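Days Out > Shows and Fairs > Flendholm

Getting to Flendholm Show without the headache

Sep 28, 2022

Well, another Flendholm Show has been and gone, and I've still got straw in the boot of the car. I did promise I'd write up how we managed it this year, mostly for my own benefit (I never remember from one September to the next), so put the kettle on.
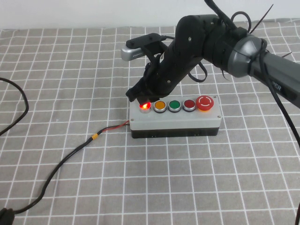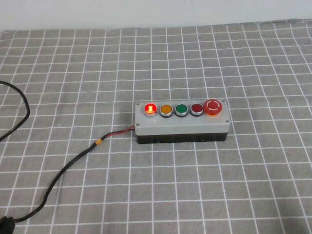 Red light on the left of the grey box in both.

We booked the park and ride from Gulley this time, and I wish we'd done it years ago! Last year we sat in the lane for 90 minutes with the windows down and a bag of warm plums, watching people walk past us with candyfloss. This year we left the car in the big field behind Gulley church, hopped on the bus and were through the gate in 20 minutes, dog and all.

The schedule had 736 classes in it, if you please, and I read every page in the bath. I'd put in for the marrow chutney and the three matching onions. Nothing for the onions, which I'd rather expected as one of them had gone a bit lopsided by then, but the chutney got a Highly Commended and I have been unbearable ever since. Do read the bit about jar lids before you enter, they want them plain and mine very nearly weren't.

Lunch was from the Lazăr van by the sheep lines, stuffed cabbage leaves and a great wodge of bread, and so good that I went back for a second lot to take home. The queue was long but cheerful. Pudding was lemon ice cream from Cillano, over near the bandstand, and I'd happily have had two of those as well.

They were saying over the loudspeaker that 2,000 people had come in before noon, and you could well believe it in the flower tent, where we shuffled round at the pace of the slowest pushchair. The dahlias were worth it. I've written down far too many names on the back of my programme and now I can't read half of them.

Next year I'm going to try the shortbread class, and I shall take a proper coat.

Filed under: Country shows, Chutney & jam, Out with the dog

14 comments | 9 shares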